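Session 3: Building the hand-held gripper and recording soft items

Most of you are doing this part at home, so the notes assume a small workbench, a basic driver set and access to the Kundham shop for printing.

Parts
Print both fingers and the linkage arms in the black filament. Allow up to 12 hours for the full set. Cut the grip pads last, after the fingers have been test fitted.

Assembly
Put the pivots together loosely first. Open and close the fingers 15 times by hand before you tighten anything. If one side drags, back the screw off a quarter turn and try again. A finger that drags now will drag in every recording.
Stick the pads on with the textured face out and leave them overnight.

First recordings
Start with clothing laid out on a bed. A bed is a good height and you can reach it from one side. Spread the garment flat, sleeves out, zipper up, and bring the open fingers in low with one on either side of what you mean to grip. 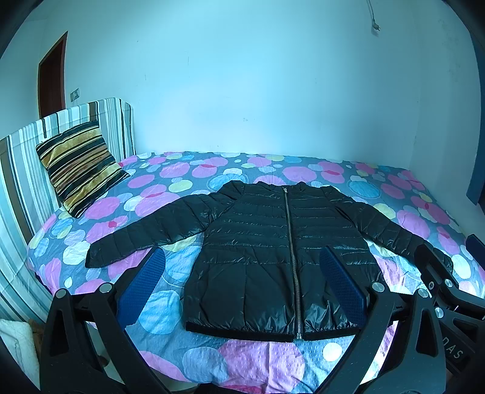 Noboru Kaneko wrote back after trying the same exercise that slick nylon gave him more trouble than any of the cotton items, and that he got cleaner grips once he aimed for a seam. He also asked whether patterned bedding matters. Leave it on for now - we compare backgrounds in the next session.

Close slowly, lift a hand's width, hold, and set the garment down before you let go. Repeat from the hem and from each cuff.

For next time
Bring 39 recordings, named by garment and grip point. Keep the failed ones in. Anyone still waiting on screws can borrow a set from the drawer marked Rullus.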